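Omcombe Running Track – Care Guide
Section 4: Surface and Curb Cleaning

Caution: Keep vehicles off the red surface. Carts over 215 lb stay on the paved path.

1. Walk the inside lane first and pick up loose stones and litter by hand.
2. Sweep the curb from the grass side. Dirt collects where the turf meets the concrete.
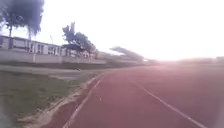 Can the curb be cleaned with a pressure washer?
Use a garden hose with a fan nozzle. High pressure loosens the face of the concrete and drives grit onto the lanes.

3. Rinse the lanes in sections 20 feet long, working away from the curb.
4. Scrub marks on the white lines with a soft nylon brush and Pluvbridge cleaner, part no. 237. Do not use solvent – it lifts the paint.

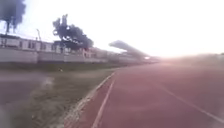 5. Rinse again and let the surface dry before opening the lanes.

Note: Do not wet the track below 32 °F.

6. Trim the grass along the curb. Blow clippings toward the infield.
7. Enter the work in the track log, with any cracks or raised edges listed by lane.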